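Countertop Ovens and Power Bills: Frequently Asked Questions
Last updated: May

We get a lot of mail repeating things the writer read on a box. Most of it falls apart when you put a meter on the plug. These are the questions that come up over and over, with the answers we're willing to stand behind.

Will a small oven cut my electric bill?

A little, if you cook small meals and stop using the big oven for them. If you buy one and go on using the big oven just as often, your bill goes up. Ads that promise large savings tend to compare one tray of fries in each oven, every night of the year. Few households eat like that. Look at what you cooked last week before you believe any number, including ours.

The box says 2,000 watts. Is that what it uses?

Only while the heating elements are on. Once the oven is up to temperature, the thermostat switches them on and off. A high wattage can mean a shorter warm-up, and a low one can mean a long wait, so the figure tells you less about cost than people think. It does tell you something about your outlet. Check the rating of the circuit before you plug in anything that big, and ask an electrician if you can't tell what you have.

What about the "eco" setting?

We're not impressed. On the Trirex we tested, eco mode lowered the set temperature and left it at that. You can do the same with the dial. The chicken took longer, and the meter reading at the end was so close to the regular setting that we wouldn't argue for either one.

Do plug-in "power savers" work?

We have yet to see one that does anything for a home customer. The Rultwood unit a reader mailed us has a green light and a nice heavy case. With it plugged in, our readings didn't change. With it unplugged, they still didn't change. Save your money.

How did you do your own tests?

With a plug-in meter, one kitchen, and the same frozen lasagna bought over and over. We logged 267 cooking sessions. That sounds like a lot, but it's one kitchen with one set of habits, and a drafty one in winter. Treat our results as a hint. If a maker publishes a savings figure and won't say how it was measured, treat that as less than a hint.

Is preheating a waste?

For bread, cookies and anything that has to rise, no. For leftovers and roasted vegetables, we skip it and nobody at the table has complained. Recipes call for it out of habit and to keep their timings honest. If you skip it, go by how the food looks and, for meat, by a thermometer.

Should I unplug it when I'm done?

For safety, yes, if the manual says to, and most do. For the bill, don't expect much. A model with a clock or a lit display draws a trickle all day. A plain dial model with no display should draw next to nothing when it's off. Anyone who tells you that standby power from a small oven is eating your paycheck probably sells power strips.

Are insulated covers worth buying?

No, and please don't put one on a hot oven. Stitness sells a quilted cover for storage, and it keeps dust off. Some of the store listings we saw hinted that it "holds in heat." The care label says to use it on a cool appliance only. We'd trust the label.

Does a dirty oven use more power?

Maybe slightly. We tried to measure it and got nothing we'd print. Clean the crumb tray anyway, as old crumbs smoke and can catch fire.

Is an expensive model cheaper to run?

Not that we could find. The Brzozowska has a tighter door than most and gets hot quickly, and we like using it. At our rates the price difference wouldn't come back before the warranty ran out. Buy it for the cooking if you want it.

Can I trust the reviews?

Some. One model we looked at had 975 reviews, and a good share of them praised the shipping. Sort by lowest rating and look for the same complaint showing up several times. Doors that won't close and dials that drift are the ones we take seriously.

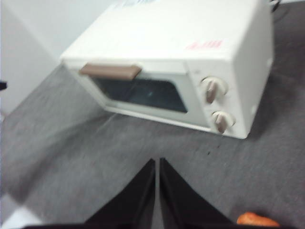 Related questions

Reading a plug-in meter without fooling yourself
Space heaters: what "efficient" means on the label
Is your second fridge worth keeping?
Slow cookers and overnight rates
Do LED bulbs last as long as the package says?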